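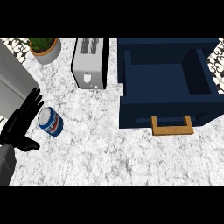 **Figure 6.1.** The simulated kitchen counter, with the hand to the left of a soda can and the drawer open.

# Chapter 6: Working in the Simulated Kitchen

By the end of Chapter 5 you had a Mallet arm bolted to a bench, wired, and able to move each joint on command. The arm stays switched off for most of this chapter. You will load a model of it into Madov, the simulator used in the rest of the book, and practice one household job there: picking up a small item and putting it in a drawer.

Builders in shared workshops often skip this stage. Bench time is limited, and it is tempting to spend all of it on the real machine. At the Closberg workshop, where the first Mallet arms were put together, members logged 1,544 simulated attempts at the drawer job before they tried it on hardware. Of those, 1,245 were stopped early, most of them by a collision between the hand and the counter. A collision in the simulator costs a restart. On the bench it can cost a finger joint, and the printed ones take most of an evening to replace.

## 6.1 The scene

The practice scene is called Kituvholm and comes with the software. It has a marble counter, a navy drawer unit with a wooden handle, a toaster, and a potted plant. A large gray appliance stands at the left. You can move or delete any of these, but leave them where they are for now. The exercises assume the standard layout.

Look at the space between the hand and the gray appliance in Figure 6.1. The fingertips are close to its lower corner. When you plan a reach toward the can, the path has to clear that corner as well as the counter, and a path that is safe for the fingertips may still be too tight for the thumb. Check both.

The can is lying on its side. For the simulator, this is a different problem from a can standing upright. A round object on its side can roll when it is pushed, so bring the fingers down over it and close them slowly.

## 6.2 Reaching over the drawer

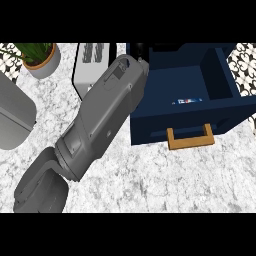 **Figure 6.2.** The forearm passes in front of the toaster. A small packaged item lies in the open drawer.

The forearm needs as much attention as the hand. In Figure 6.2 it runs from the lower left toward the top of the view and hides much of the lower half of the toaster. If your only camera is placed like this one, anything behind the forearm is lost to it while the arm is in that position. Add a second view before you begin the exercises. Section 6.4 gives the settings.

Keep the drawer fully inside both views. You will need to see its floor to judge where an item has been set down, and its front edge to judge clearance on the way in.

## Before you start

- Install Madov and open the Kituvholm scene.
- Load the joint limits you saved in Chapter 5.
- Set the hand speed to 21 percent.
- Turn off power to the real arm at the wall switch.

Exercise 6.1 begins with the drawer open and the hand above the counter. Save your log from each attempt, including the failed ones. They are used again in Chapter 7.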